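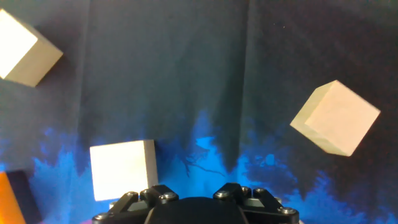 1/6 Nachtwald, Holzwürfel und ich: ein kleiner Thread über Stoff

Ich wollte ja nur schnell eine Unterlage für die Holzwürfel. Jetzt hab ich Meinungen zu bedrucktem Stoff und ihr müsst da leider mit durch. Es geht um den mit dem Wald: unten dunkle Bäume, dann so ein zackiger Grat in Pink und Lila, und daneben knallt das Blau los. Mit winzigen Vögeln! Die Vögel haben mich gekriegt, ich geb's zu.

296 Mal geteilt · 141 Kommentare

2/6 Gefunden hab ich das Motiv bei Drosgate, in der Restekiste ganz hinten. Eigentlich war ich wegen was Einfarbigem da, Grau oder Sand, irgendwas Vernünftiges. Die von Prornport hatte ich auch in der Hand, die sind dicker und fallen schöner, aber da gibt's halt nur Streifen und Karos. Und helle Würfel auf hellen Karos - nee. Auf dem fast schwarzen Teil vom Wald leuchten die dagegen richtig. Blasses Holz auf Dunkelblau, ich könnte da stundenlang draufgucken.

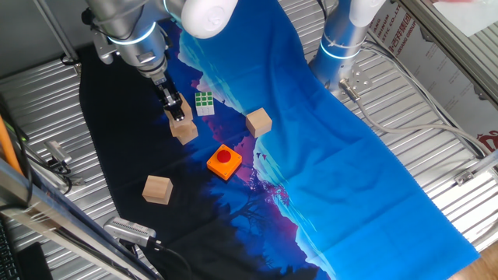 Und stapeln geht auch, zumindest zwei übereinander. Bei drei wird's bei mir immer schief, weil der Stoff Falten wirft, wo er Lust hat. Vor allem im blauen Bereich. Ich streich das glatt, geh Kaffee holen, komm zurück und da ist schon wieder eine Welle drin.

Suche in diesem Profil: Stoff, Holz, Basteln

3/6 Zum Rand. Der ist mit der Zackenschere geschnitten und ich find das völlig ausreichend. Säumen wäre ordentlicher, klar, aber dann hast du ringsum einen Wulst und der Würfel, der da draufsteht, kippelt. Bitte nicht mit mir streiten, ich hab zu Hause sowohl die gesäumte als auch die gezackte Variante liegen und nehme immer die gezackte.

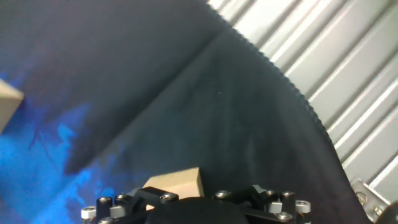 Aber fusselt der Zackenrand nach dem Waschen nicht total aus, kam gleich als Frage in den Antworten, bei mir hat sich nach zwei Wäschen alles aufgeribbelt.

4/6 Ja, kann passieren! Ich wasch kalt, im Beutel, und schneide danach ein paar Fädchen ab. Fertig. Im Januar hatte ich mal einen von Ghauri, der hat schon beim Auspacken gefusselt, da hilft dann auch kein Beutel.

5/6 Kleiner Nachteil vom wilden Muster: Man sieht die Falten weniger und baut dann munter mittendrauf. Mein Tipp - vorher mit der flachen Hand drüber, immer vom Grat nach außen. Und Orange dazu! Orange auf Lila ist so schön schrill.

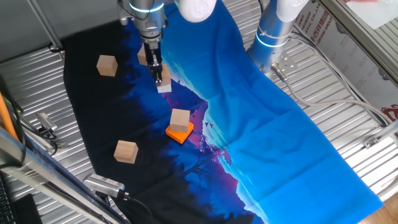

Helle Holzwürfel auf Nachtwald, einer davon auf dem orangefarbenen Block.

6/6 Falls jemand bei Ollstead bestellt: Haben die das Motiv auch mit mehr Wald und weniger Blau? Ich bräuchte noch zwei Stück und würde diesmal gern welche ohne Knick in der Mitte erwischen.

6 Kommentare anzeigen · 2 Mal geteilt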